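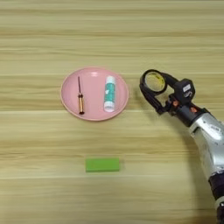 5.3 A failure we did not plan for

Most of the failures reported so far were ordinary ones, and we were glad to have them, because an ordinary failure can be sorted, named and fixed. The one in this section took us a good deal longer to understand, and we would like to give it the room it deserves. It concerns the sorting task, in which small household and workshop items have to be moved to or from a shallow dish. In the layout of Figure 4, a screwdriver and a glue stick lie side by side on a pink plate, with the gripper held off to the right and a green block left on the table nearer the front. We had thought of this as one of our gentler layouts. There is bare plate between the two items, both lie lengthwise in the same direction, and the glue stick is clearly the thicker of the pair, so that a planner ought to have little trouble telling them apart.

Figure 4. Tabletop layout from the sorting task, seen from the head camera.

We ran 170 trials with layouts of this family, using the Warnen planner on top of our own Pinetti controller. In 48 of them the arm stopped before the item had been lifted, and the log gave the same message each time: contact force above limit. Our first reading was that the force limit had been set too low. This was a comfortable explanation, as it asked very little of us, and we are a little embarrassed to say how long we held on to it. We raised the limit by a small step and the stops became less frequent, which seemed to settle the matter until two of the later trials ended with the lower finger pressed firmly against the rim of the plate and the plate sliding across the table. At that point we put the old limit back, and we would urge anyone working with a similar setup to do the same before looking any further.

The real cause lay in the height estimate. The planner fits a flat surface to the table and then treats whatever rises above it as part of an item to be grasped. A plate with a gently raised rim is an awkward thing for such a method. The floor of the plate was close enough to the table to be taken for it, while the rim, being thin and rather evenly lit, was smoothed away almost entirely. The approach path was therefore worked out as though the glue stick were lying on open wood. Coming in from the right, the finger had to pass over the rim on its way, and the clearance that the planner believed it had was simply missing. The force check caught this in nearly every case – and it was the one part of the system that we had been busy weakening.

It may be asked why the same trouble did not show up in the earlier Skamcombe trials, where plates were also used. We went back through those logs with some care. The approach there was always from straight above, and the fingers never had to travel low across an edge. The height error was present all along, in other words, and did no harm until we allowed sideways approaches in May.

Two changes followed. First, the rim is now found in the color picture and passed to the planner as an obstacle in its own right, using the outline step from the Akbulut toolkit with hardly any tuning. Second, the force limit can no longer be edited between trials without a written note in the log, so that a change made in a hurry is at least visible to the next person who sits down at the desk. We have not yet repeated the full set with both changes in place, and we make no claim here about how many of the stops they would prevent. Clear dishes and bowls with steep sides are likely to need something more than an outline in color, and we return to them in Section 6.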